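PRESS RELEASE
For immediate release
March 4, 2019

HARTLEY LEFTOVERS COOK-ALONG BACK FOR SECOND YEAR, BIGGER POT THIS TIME

Tirkel Kitchen, the community cookery school in Hartley, is putting on its Leftovers Cook-Along again this spring. Free to come, free to eat. Bring something from your own fridge if you've got it, bring nothing if you haven't.

Last year's event fed more people than planned and the rice ran out before two. More rice this year. Also a second hob, a proper queue, and a recipe booklet that people can take home, sponsored by Skimis, the spice merchants on Mill Road.

The idea is simple enough. Sunday roast gets cooked, half gets eaten, the rest sits on a plate under foil until someone feels guilty and bins it. Tirkel wants people to cook with it. Cold chicken, the end of a lamb shoulder, a lump of gammon, boiled potatoes, that half a cabbage. All of it is dinner.

Main dish on the day is a roast chicken and barley stew, made in the big pot out front. Recipe in full below for papers and websites who want to run it, please do, just mention Tirkel.

Also cooking: bubble and squeak cakes with a fried egg, a lamb and lentil soup, bread pudding from stale crusts (sultanas optional, there was a row about this last year and we're not having it again).

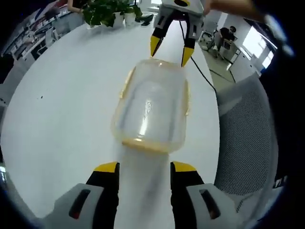
Sessions run all day and you can drop in to any of them. Mornings are for families and anyone who's never really cooked. Chopping an onion, making a stock, what to do with a carcass. Afternoons are a bit faster. Pastry from scratch for a leftover pie, three ways with cold rice (safely, see below), gravy that doesn't need a packet.

The booklet has 80 recipes. All tested at home by people who come to Tirkel classes, then tested again in the school kitchen. Some didn't make it. The sprout curry didn't make it. There's an index by ingredient at the back so you can look up "half a swede" and get somewhere.

Skimis have paid for a print run of 3,000 and will have a table of spices to smell and try, plus small bags of their stew blend while they last. It's paprika, cumin, bay and a bit of clove, mild enough for kids.

Tirkel has been keeping a tally of meals cooked from leftovers in its classes since January last year. It stands at 3,449. The hope is to push that up a fair way on the day, so if you cook something at home that weekend, ring in and tell us and it'll be added.

A word on cold rice and reheating, as we get asked every single time. Cool it quickly, get it in the fridge within the hour, eat it the next day, heat it till it's steaming right through and only heat it once. Same care with chicken. There'll be a short talk on this at each session and a page in the bookelt too.

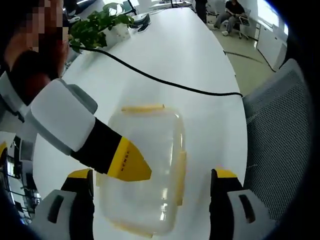
Kerubo Makokha was keen that nobody should feel told off. People waste food when they're tired and don't know what to make, she said, and a lecture isn't going to fix that, but a decent soup recipe with five things in it might. She said her own best dinner of the winter was the scrapings of a beef joint, a tin of tomatoes and the last of the mustard, and she'd be cooking it in the afternoon session for anyone who wanted to see how little went into it.

Grandenon Farm is sending the veg. Mostly onions, carrots, leeks and whatever greens are up. A fair bit of it is the odd shaped stuff the shops turn down. Grandenon will have a stall by the door with bags to take away, pay what you like.

THE RECIPE: ROAST CHICKEN AND BARLEY STEW
Serves 5, or four with seconds

Leftover roast chicken, two good handfuls, torn up
1 onion, chopped
2 carrots, sliced
2 sticks celery, sliced
1 leek, washed well and sliced
Small knob of butter
150g pearl barley, rinsed
1.2 litres chicken stock (made from the carcass if you have it)
1 bay leaf
Spoonful of leftover gravy, if there is any
Handful of greens, shredded
Salt, pepper, squeeze of lemon

Melt the butter in a big pan. Onion, carrot, celery and leek in, lid on, low heat, ten minutes until soft. Stir now and then so nothing catches.

Add the barley and stir it about for a minute. Stock and bay in. Bring to the boil then turn down and simmer for 35 to 40 minutes, until the barley is tender but still has some bite. Top up with water if it's getting thick.

Stir in the chicken and the gravy. Heat gently for five minutes or so, until the chicken is piping hot all the way through. Greens in for the last two minutes. Take out the bay leaf. Taste, then salt, pepper and lemon.

Good with toast. Thickens up a lot overnight as the barley carries on drinking, so loosen with a splash of stock.

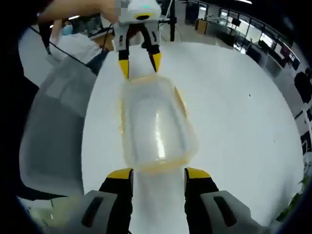
Swaps: turkey works the same. Ham is fine but go easy on the salt, taste first. No barley, use small pasta and cut the simmering to ten minutes. For a veggie one leave out the chicken and gravy, use veg stock and a tin of butter beans, and put a parmesan-style rind in while it simmers.

PRACTICAL BITS

Tirkel Kitchen is behind the library in Hartley, step-free from the car park side. No booking for the drop-in sessions. The pastry class does need booking as there's limited oven space, and it filled up fast last year.

Please bring: an apron, a tub with a lid for taking food home, any leftovers labelled with what it is and when it was cooked. Please don't bring: shellfish, anything with nuts in, anything you wouldnt eat yourself.

Allergens will be listed on a board by each dish. Ask if unsure. Under-12s need an adult with them at the hobs.

Tea and coffee all day. Cake too, but it goes early.

FOR EDITORS

Interviews with Kerubo Makokha can be set up through the Tirkel office, mornings are best. Cooking on local radio also possible, we have a portable hob. More recipes from the booklet on request, the lamb and lentil soup and the bread pudding are both ready to send. Skimis and Grandenon are happy to talk too, contact them direct.

ENDS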